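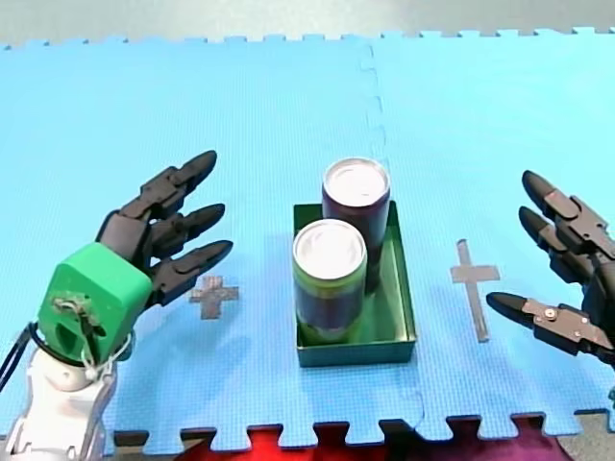
Figure 3. Two cans standing in a green tray on a foam mat.

4.2 Drinks kept at home

We had expected, when we first sat down with the diaries, that most of what people wrote would concern meals, and it was a pleasant surprise to find how much room they gave to drinks. The 70 households in Fovmont filled in their booklets through July, and between them they made 555 entries that mention a canned drink of one sort or another. Many of these are only a word or two long ("one can, porch"), but a good number wander off into stories about cousins, ball games and a refrigerator that would not close, and we have tried to do those longer entries justice here.

Households in Reinholz, on the hillier side of the county, kept their cans in quite a different way. Several families there told us that they buy for the whole month in one trip to Grerkis and store everything in the cellar, bringing up only what will be drunk that evening. 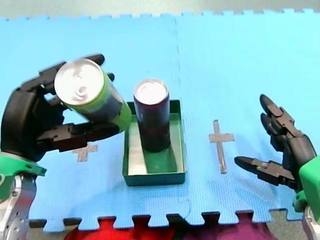

It seems to us that this habit has a good deal to do with the long drive, though the older diary keepers also spoke fondly of parents who had done the same with bottled cider. In Fovmont, where the store is a short walk from most front doors, people bought one or two cans at a time and seldom wrote down where they put them.

Serving guests was another matter altogether, and in both towns the entries grow noticeably longer when company is coming. We return to these visits in Section 5, together with the answers to the Flamomlow questionnaire, which asked what a host ought to offer first.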